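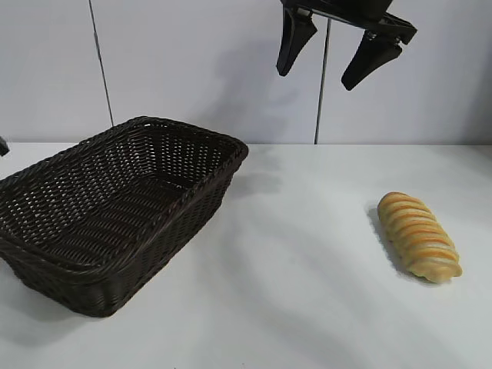
How I Set Up a Bread Basket (and Keep It From Getting Gross)

I've been baking or buying a loaf most weeks since August, and for the longest time it just lived on the counter in whatever bag it came in. Then I finally got a basket, a dark brown woven one, and I got way too into figuring out the best way to use it. So many of you asked after the brunch post that I'm writing the whole thing down!

What you'll need

A rectangular basket with some length to it
A cotton or linen napkin, bigger than you think
A loaf of bread
A soft brush (an old clean toothbrush is fine)

Picking the basket

Take your measurements before you shop. I did not do this the first time, and I ended up with a cute round thing from Stivley that a long loaf just would not go into. The end stuck out over the side like a canoe. Lay your usual loaf on the table, put a tape measure next to it, and add a bit for the cloth. Mine was 299 rupees at Awasthi, on the shelf by the tea towels, and I've seen pretty much the same shape at Citia for more.

I like sides that flare out a little, so you can get your fingers down around the bread. A thick rolled rim is nice too if you're passing it around the table.

Lining it

Open the napkin all the way and set it in on the diagonal, so the corners hang over the sides. Push it down into the corners of the basket with your knuckles. If your weave has gaps in it, the crumbs WILL find them, so don't skip the cloth unless you enjoy wiping the table twice.

Adding the bread

Let a fresh loaf cool on a rack first. I give mine a full 30 minutes, longer if it's a big one. Put warm bread straight on cloth and the bottom goes soggy (ask me how I know). Then lay it in with the slashed side up, because you worked hard on those slashes, or somebody did. Fold two corners of the napkin over the top and leave the other two hanging.

If you're slicing ahead, cut around 3 slices per person and keep the rest whole.

Cleaning

Shake it out over the sink, upside down, and give the bottom a few good smacks. Brush along the weave, then go under the rim where the flour collects. Synthetic ones can take a quick rinse in lukewarm water. For real willow, stick with a damp cloth and let it air dry on its side.

My friend Vikas Bajpai keeps garlic in his between dinners. I tried it, and my next loaf smelled like garlic, so mine stays bread only.

Posted 09/11/2025 in Kitchen, Table Stuff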